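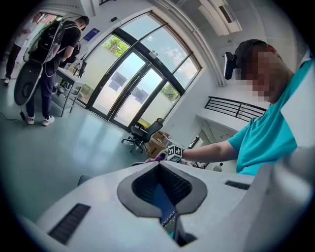

Com que frequência se deve recalibrar uma garra manual com marcadores?
Sempre que o cubo for desmontado ou mudar de posição no suporte, mesmo que o aperto pareça igual.

Passei abril a refazer o suporte do cubo na oficina partilhada. A primeira versão usava um único parafuso central e rodava ligeiramente sob carga. A segunda tem três pontos de fixação e um rebaixo de 3 mm que impede a rotação. O desenho base é da Agnes Tveit; alterei apenas o rebaixo e a folga do lado do punho.

Para o teste usei panos. Um objeto rígido esconde os erros de fecho, um pano dobrado mostra-os logo: se as pontas não encontram a mesma linha, a dobra escorrega para um dos lados. 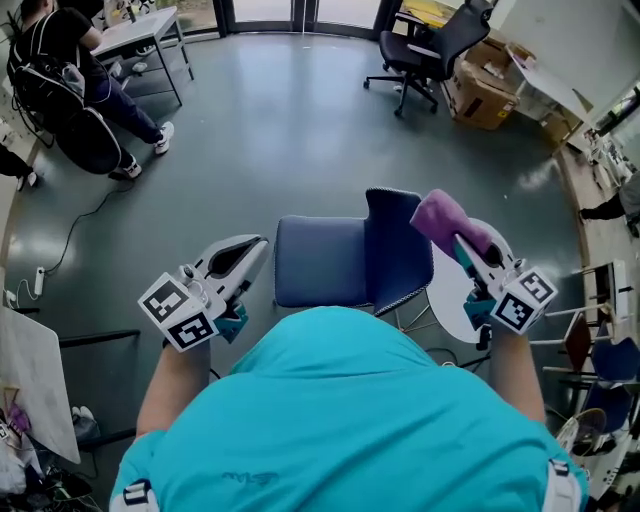 Garra direita com o pano roxo, esquerda livre.

Gravei 3304 fotogramas na sessão mais longa. Em 2779 a pose foi resolvida nas duas garras. Os restantes concentram-se nos momentos em que o antebraço roda para dentro e o cubo fica de perfil. Limitei a exposição a 1/300 s, o que reduziu o arrastamento nas bordas dos marcadores, à custa de mais ruído.

Falta rever a rotina de sincronização. O Sixten Ekström sugeriu um toque das pontas no início de cada gravação, detetado depois pela distância entre os cubos. Vou experimentar com o suporte novo antes de mexer no código.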